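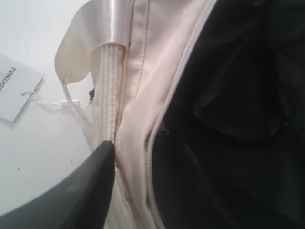 Fingertip on the cream fabric, just below the end of the closure band. Paper tag still on its string.

Solia had a working gripper in April. It picked up blocks, a screwdriver and a coil of solder, and it put them back down. Then I gave it something with a zipper and spent the next several weeks rebuilding the end of the arm. These are my notes on the rebuild, mostly so that I can find the numbers again.

For anyone who came in through a search: Solia is the bench arm in my workshop. The base and the joints are covered in the older posts. This one is only about the fingers, the wrist camera and the part of the control code that deals with cloth.

The problem

A rigid part stays where it is when you touch it. Cloth doesn't. My original grasp routine lowered the gripper to a target height, closed until the motor current rose, and called that a grasp. On a sewn item the current rises when the fingers have a fold between them, or when they have squeezed a seam, or when one of them is pushing against the table through two layers of fabric. All of those look the same on the current trace. I logged a lot of successful grasps that had nothing in them.

The zipper pull makes it worse. It is thin, it lies flat against the fabric, and it swings on its slider. If a finger comes in from the side with the tip a little low, it plows the fabric ahead of it, the fabric bunches, and the pull moves away or gets buried in the crease. The camera position you planned from is then out of date.

Finger shape

The first fingers were flat plates with rubber pads. They were fine for blocks. On cloth the square front corner caught every raised edge it met, including piping, and dragged the whole item across the table.

The current ones have a broad curved body that tapers to a rounded tip. The outside surface is smooth all over. I left no pad on the outer face, since I want that side to slide. The inner face has a strip of thin rubber glued into a shallow pocket so that its surface sits flush. An earlier version had the rubber standing proud of the plastic, and the lip peeled back the first time it was pulled along a seam.

Both fingers are cut from the same model, mirrored. I tried making one longer, on the theory that the long one could get under the pull and lift it. It did get under it. It also got under the tape, under the lining, and once under the edge of the cutting mat. Equal lengths, closing to a narrow gap, work better, with the lift handled by the approach path.

For the rubber I used an offcut from Cleltex. I had been using silicone sheet, which grips metal well and also grips satin, which I do not want. The Cleltex sheet is a bit harder. It holds a metal tab when the fingers are closed on it and lets fabric slip past when they aren't. It wears. I have replaced it once and expect to do it again.

Drive

The gripper motor and its gearbox are from the Kozłowski kit that the rest of the wrist came from. I kept them. The backlash is noticeable if you wiggle the fingers by hand with the power off, but both fingers are loaded in the same direction when they close, and it doesn't show up in the grasp.

What I changed was the current limit. The old limit was set for holding tools and was far too high for this. The new one gives me 500 grams of pinch at the tips, measured with the kitchen scale and a lever, so treat that as a workshop figure. It is enough to hold a thin pull upright while the arm moves. It isn't enough to mark the coated metal on the cheap pulls I've been practicing with, and the old limit was.

The second change is that the limit now ramps. The fingers close at a low limit until they touch something, pause, and then go to the full value. The pause gives the cloth time to stop moving, and it gives the camera a frame to look at before the arm commits.

Camera

The wrist camera looks down past the fingers. I moved it back and up so that both tips are in view when closed and the area just beyond them isn't blocked. The old mount was neater and had the camera right above the tips, and the fingers hid the target for the last part of every approach. I would sooner have an ugly bracket.

I run the loop at 20 frames per second. The camera can go faster, but the extra frames arrive with more noise, and the arm can't use them.

Detection took longer than the hardware. My detector looks for a line with a regular pattern along it, which is what a zipper coil looks like from above. Several other things look like that too:

Piping with a stitch line beside it. On pale fabric the cord and the coil have nearly the same brightness profile.
Any narrow band with close rows of stitching.
Ribbed webbing, if it is folded so that only an edge shows.
Shiny satin straps don't have the pattern, but the highlight along the curve is bright enough to throw the exposure off and wash out the pattern on everything next to it.

Exposure I solved by metering only on a window around the gap between the fingers. The pattern problem I have only reduced. The detector now has to find a candidate line and a small piece of metal touching that line before it will report a zipper. A metal pull against cream fabric is easy to find by contrast. The same pull can show up nearly black or very bright depending on how it is lying under the lamp, so the check looks for a difference from the surroundings in either direction.

Black cloth next to pale cloth is still a weak spot. The boundary is so strong that the line finder likes it better than anything else in view. I mask it out by hand at the moment.

The approach

The motion scripts run in Davedance, which is my own thing and which I keep promising to document. A cloth approach in Davedance now goes like this.

First the arm stops above the item with the fingers open and takes a still frame. It finds the line and the pull, and works out which way the track runs from the pull. Then it rotates the wrist so that the fingers will close across the pull, on its flat faces. The rotation happens up high. I used to do it on the way down and the tips would sweep sideways through the fabric.

Next one fingertip goes down on the fabric a short distance from the pull, closed side facing away, and presses. The aim is to pin the cloth and tip the pull up a little where the material bunches around the tip. The arm stops on contact, backs off slightly, and looks again. If the pull has moved further than the search window it lifts off and starts over. That happens less often now than it did with the square fingers, and more often than I want.

Then the fingers straddle the pull and close on the low limit. 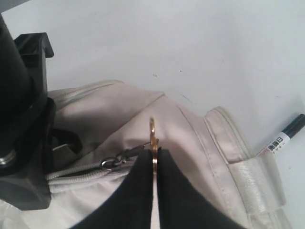
With the pull held, the script takes one more frame and compares it with the one before closing. If the metal is still in the gap and the line of the track still ends at the gap, the limit goes up to full. If the track appears to have shifted with the fingers, it is probably holding cloth as well, and it opens again.

The pull itself is run at 30 millimeters per second. I started a good deal faster. At higher speed the slider jams whenever the direction of pull is off from the direction of the track, and on a soft item it always is, because the item turns as you drag on it. Going slower lets the loop correct the heading as the fabric settles. The script also keeps the tips low. Any upward component lifts the item off the table, and then there is nothing holding the far end except its own weight.

The far end is the part I haven't solved. A person zipping something closed holds the tape with the other hand. Solia has one arm. At present I use a clamp on the table edge when the item is long enough to reach it, and tape when it isn't. A second, simple gripper fixed to the bench would do the job, and it only needs to open and close. I have the spare motor for it.

Settings as they stand

Gripper design revision 4. Earlier files are still in the folder, so check before printing.
Pinch at full limit, 500 grams.
Camera loop, 20 frames per second.
Travel along the track, 30 millimeters per second.
Metering window centered on the fingertip gap, locked after the still frame.

Things that cost time

The camera cable was rubbing on the wrist housing and dropping frames at certain angles. I looked for that in software for two evenings.

Paper tags should be either removed or moved well clear. A tag on a string gives the detector a high-contrast rectangle, the string is thin enough to be taken for a seam, and printed letters upset the line finder.

Heavy pens and tools left near the work are fine until the arm needs the space. I have a no-go region set around the clamp but nothing for loose objects.

The tips need wiping between runs. Lint on the rubber lowers the grip on metal enough to notice, and it shows up as a slow slide of the pull toward the ends of the fingers.

One more on wear: the glue under the rubber softens if the gripper sits closed at full limit for a long time. Davedance now opens the fingers after a timeout. I added that on a Sunday night after finding one strip halfway out of its pocket.

Next job is the bench gripper. The mounting plate is drawn and I'm waiting on bolts.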